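Attendance stipend for girls who leave school to work: cash or fees?

Forum > Education and Child Rights > Program Design

fitriani_s
Posted 6/1/22
We run a small stipend for girls between 12 and 16 in the Femdale district who have dropped out, or are close to it, to work in sewing rooms and at food stalls. 343 girls are on the list across 11 schools. Until now we have paid the school fee directly. The new proposal is to hand cash to the parent once a month, if attendance is good. I'd like to hear from people who have done either one.
Fitriani Santoso
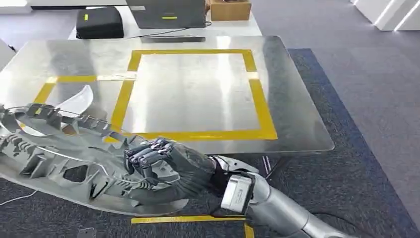 Reply 1
oisin_lenihan
We switched to cash and would not go back. The fee was never the main cost for our families. It was the wage the girl stopped bringing home, plus the bus. Paying the school did nothing about that.

Reply 2
MJPyo
I disagree with Oisín. We did cash for two terms in Mavusico and attendance looked great on paper. Then one of our field workers sat at the gate for a week and compared. Teachers were marking girls present so the family would not lose the payment. I don't blame the teachers, but the numbers were worthless.

Reply 3
oisin_lenihan
That is a problem with the register. You would get it with vouchers too. Any payment tied to attendance has it.

Reply 4
MJPyo
With fees paid up front there is nothing to fake. A girl who misses a week because her mother is sick doesn't lose anything either.

Reply 5
yian.son
Could you split it? Our group pays the fee at the start of the year and then a smaller transport amount every month with no attendance rule. A worker visits any home where the girl has been out more than four days. 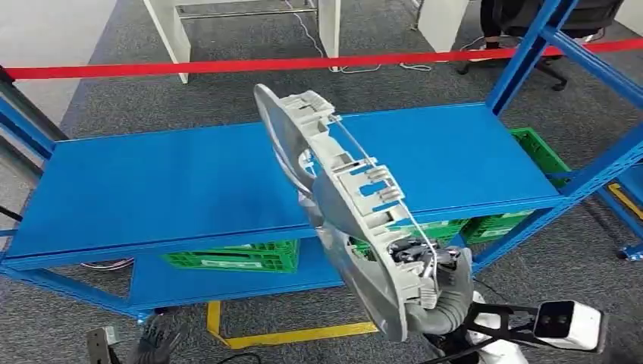 The visits are the expensive part. We spent up to 3,000 last year on travel alone, and that was with two of us sharing a motorbike. But they are how we found out that several girls were working night shifts and sleeping through class, and no register would have shown that. If you only have money for one thing, I would cut the transport amount before the visits.

Reply 6
SangwookSo
Who gets the cash matters as well. Ask the girls before you decide. Ours wanted it paid to an aunt or grandmother in a lot of cases. Also check your local rules on light work for ages 14 and up, some of them may be working legally after school and you don't want to scare the family off.

Reply 7
fitriani_s
Thanks all. Yi-an, could you send me your home visit form? I'll bring the split idea to our June meeting. Myung-ja, did you go back to fees after the two terms?

Reply 8
MJPyo
Yes, fees plus uniform. Fewer girls on the list for the same money, and we still argue about it.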